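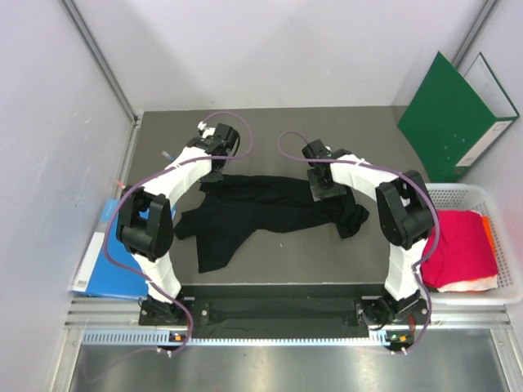

Amr Ouazzani says black should come out of the set altogether, or at least go to the end, and that he would sooner fold ten white shirts than find the hem on one of these. I read his note twice and I half agree. Leaving it in for now. Answer further down.

July, Istura notebook, garments. Started 9:15.

Picking up from the last entry. The Trendico lot has been washed and sorted, 34 pieces in all, and the list on the inside cover is current again. I crossed out two that had lost their labels and wrote them back in at the bottom under new numbers, so if a number looks out of order that is why. Please don't renumber them. The labels in the drawer match the list as it stands now.

Wash was the usual short one with Kodikara liquid, no softener. Softener was used on one load in the spring and those pieces still slide on the table more than the others. They have a blue thread in the hem. I would like to keep them apart until they have been through plain washes and feel the same as the rest. At the moment they sit on the lower Vondard shelf, left side, and the plain ones are on the right.

Black piece, number 19. Weighed it twice on the kitchen scale, 325 g both times. Length from the highest point to the hem, laid out by hand on the big bench, 70 cm. I measured it with the steel rule first and then with the tape, and the tape came out a little longer, which it always does on knit. I wrote down the steel rule. The tape should be for things that don't stretch.

Notes on how it behaves, by hand, on the big bench:

Picked up anywhere near the middle and dropped, it goes down in a heap and does not open. The lighter cottons will often leave one corner out on its own. This one tucks its edges under. I dropped it from chest height and from low down and could not say there was any difference worth writing.

Picked up by two neighboring corners it hangs well. The weight helps there. One shake and the lower half falls straight, and then it can be laid down from the far side toward you without much smoothing.

Edges are hard to read. On the white pieces the hem throws a line you can follow with your eye from across the room. On this one a fold and a hem look alike unless the light comes in low from the side. I tried the desk lamp down at bench level and the hem stitching showed up quite well, but the lamp also lit every bit of lint on it. Lint roller used afterward. The roller needs a new refill.

Sleeping creases: left overnight in a heap it keeps the creases into the next day, mostly across the body. Hung for an hour, most are gone. I'd like everyone to write down whether a piece came off a hanger or out of a pile, because right now the column is blank for more than half of the list. A single letter is enough, H or P.

Fold we are using for the upper body pieces, since there were two versions going round:

Face down, hem toward you. Sides in to the middle, left then right. Sleeves back down along the sides. Bottom up to the middle, then once more. The old sheet had it in thirds, and the thirds version does not sit square in the tray with the thicker pieces. I have torn the old sheet down. If you find another copy, throw it out.

For anything that isn't upper body, leave the fold column empty and we will decide together.
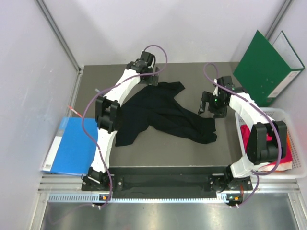
No. 19, crumpled, on the gray surface.

11:40. On black. Amr's point is that it takes longer and we get less done in a morning. True. But the list was meant to look like somebody's actual drawer, and most drawers have a good deal of black in them. If we pull it now we will be putting it back in the fall and doing all the notes again. My suggestion is to keep the black pieces and spread them through the list, one after several light ones, so that no one has a whole morning of them. Amr, write under here if you don't like it.

Also his question about a lighter cloth under the pieces. I would leave the surface gray. White pieces show fine on it and black shows well enough in outline. The trouble with black is inside the outline, and a different color underneath won't do much for that.

Bench talk with the people upstairs about the steamer: they want it back. I said after this lot. It spits when it is filled past the line, and there are two drip marks on the pale linen that have not come out. Linen goes back in the next wash.

Order sent for more hangers, the wide wooden kind, and two refills for the roller. The wire ones leave points in the shoulders on the heavy knits. Keep the wire ones for the cottons if you must.

14:20. Heaviest piece on the list is the hooded one, 560 g, and it is too thick for the tray however it is folded. Put it on the top shelf flat. I tried rolling it and it unrolls by itself in a few minutes.

Number 22 has a loose thread at the left cuff. Don't pull it. Scissors are in the tin with the labels.

Left for next time:

Fill in H or P for everything already done, as far as anyone remembers. If you don't remember, put a dash.
Wash the blue-thread pieces again, plain.
Wipe down the big bench before laying out the linen – there was chalk on it.
Try the low lamp on the navy pieces, both of them, and write whether the hem shows.
Ask Trendico if the second lot can come unfolded and without the card inserts.

Stopped at 15:50. Nineteen is back in the pile.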